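Dillbridge Residents' Services - General List
Subject: Re: Supplements and vitamins in the shared kitchens
From: Nabila Manurung, Household Practice Office
To: All residents and house coordinators

Dear residents and colleagues,

Thank you to those who replied to the notice on personal supplements kept in the shared kitchens at Khoo House and Wolton House. The message from Azlan Liem raised most of the points put to this office, and I have quoted the relevant part so that the answers can be read beside it.

Azlan Liem wrote:
> Several of us at Wolton keep vitamins on or near the kitchen table and take
> them with breakfast. The September notice says that "loose items" are to be
> removed from tables at the end of each meal, but it does not say where they
> should go. The cabinet over the sink is full of tea and the one by the stove
> gets warm. I would also like to know whether bottles may be moved into
> another container, and what happens to those left out overnight. Two of my
> own have been moved in the past month and I had to ask three people before
> I found them.
>
> I have no objection to the tables being cleared. I would only ask that there
> be one place to look.

The office accepts that the notice was incomplete. The following arrangements have been agreed with Eliseo Ledesma for Khoo House and Shakuntala Shukla for Wolton House, and they replace the paragraph headed "Tables" in the September notice.

1. One tray for each table

Each kitchen table will have a shallow, open tray for supplements in daily use. Residents may set their own bottles in it before a meal and should return them to it afterward. The tray stays on the table during meals and is carried to the pantry shelf by 9 p.m. Please do not use it for keys, mail or coins. It should be wiped out with a damp cloth once a week and dried before anything is put back.

2. Original containers and lids

Supplements are to remain in the container in which they were sold, with the label in place and the lid fully closed. The office cannot permit tablets or capsules to be moved into unmarked jars. Many of these containers look much alike when seen from the top, and a printed lid does not tell the reader what is inside. Residents are therefore asked to write their initials and room number on a small sticker and to place it on the side of the container, clear of the directions and the expiration date. Stickers are available from either coordinator.

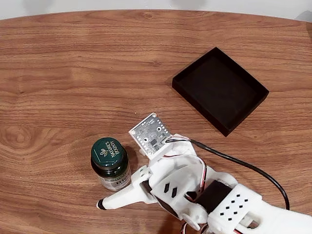
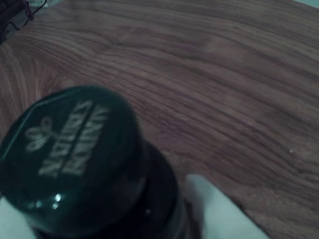
Dark green lids with a small emblem and lettering on top, on a wooden table.

3. Limits on number

Each resident may keep up to 3 containers in the tray. Any others should be stored in the resident's own room. Large packs, including those of 90 tablets or more, may be kept in the tray if they stand upright without crowding the rest. Items that need refrigeration go in the door of the refrigerator, in a closed bag marked with the resident's name.

4. Items left out

A container found on a table after the tray has been put away will be placed on the pantry shelf beside it. Containers will not be moved to any other room. If a container has no initials, the coordinator will post a note to this list and hold the item for 3 weeks. Mr. Liem's two bottles would have been covered by this rule, and the office regrets the inconvenience.

5. Prescription medicine

Nothing in this message applies to prescription medicine, which must be kept in residents' rooms at all times - the shared kitchens are not suitable for it, and the coordinators are not able to accept it for safekeeping.

Aníbal Castaño has asked whether the same arrangements will extend to the small kitchen at Matow. That kitchen has no pantry shelf at present. Until one has been fitted, residents at Matow should continue to take their supplements back to their rooms after each meal.

Questions about the trays should be sent to the coordinator for your house. Comments on the wording of the rules may be sent to this list.

Sincerely,

Nabila Manurung
Household Practice Office
Dillbridge Residents' Services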